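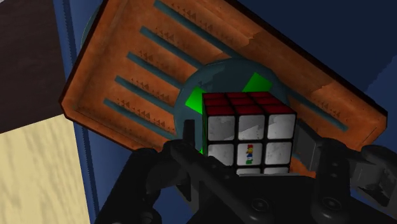
**February, 4:40 pm, back bench**

Picked up the walnut glaze tests again after letting them sit for way too long. Kiln is cooling and I can't open it till tonight, so I'm writing this up while I still remember what I did (last time I waited and ended up with a shelf of nice tiles and no clue which was which).

The short version: the Ovar clay shrinks more than the bag says it does, and I think that's been behind most of the crazing. Angeliki said so back in the fall and I argued with her. Sorry, Angeliki.

What went in this load:

- test tiles in Ovar stoneware, old recipe, two coats
- same thing with extra silica, two coats
- same again, three coats, because I was curious and there was glaze left in the bucket
- Sebastián's mugs on the top shelf — he's fine with whatever happens to them, I asked twice
- one cone pack on each shelf

Batch came out to 2,000 grams dry. I sieved it twice, and the second pass still caught a fair bit of gritty stuff, mostly from the feldspar. That bag has been open forever and the top was rolled down with a clothespin, so no big surprise. I'd like to just dump what's left and start a new one. Lleucu, if you were saving it for something, write your name on it by the end of the month!

Glaze was too thick at first. I kept adding water a splash at a time and stirring and checking how it ran off my knuckle, and then of course I overshot and had to let it settle and pour some off the top. I need to get back in the habit of weighing a fixed volume. We have the little Jarix scale for exactly that and I never use it, mostly because it shuts itself off while I'm still fussing with the cup. There's probably a setting. Baiba would know.

Bisque on the tiles looked good. One had a hairline crack by the hole where I'd punched it too dry, and I put it in anyway on a cookie of scrap clay. Number 123 in the tile log, if it turns up later and somebody wonders about the crack.

Kiln notes: ran the slow program with a 20 minute hold at the top. The bottom has been firing cooler than the top, so the three-coat tiles went on the lowest shelf where they're less likely to run. Finbarr thinks the lower element is on its way out. He put a meter on it last month and got a reading he didn't like, but he wants to check it again with the lid section off before we order anything. Vasilakis can get us elements, they just take a while, so I'd rather not sit on this until it dies in the middle of a glaze load.

Also — the kiln wash on the bigger half shelf is flaking badly. I scraped it and gave it a fresh coat, still a little patchy on one side. Please don't put anything runny on it until it's had another coat.

**9:15 pm**

Down to where I could crack the lid and peek. Didn't touch anything! Top shelf looks glossy, maybe a touch more amber than I wanted. Couldn't see the lower ones at all. I did hear one ping, which I'm choosing not to think about until morning.

To do:

- unload, then ink test on every tile for crazing
- freezer and boiling water on half of them
- copy the silica amounts off my glove-box sticky note into the recipe binder
- ask Finbarr about the meter reading
- new feldspar
- give Sebastián his mugs back, or what's left of them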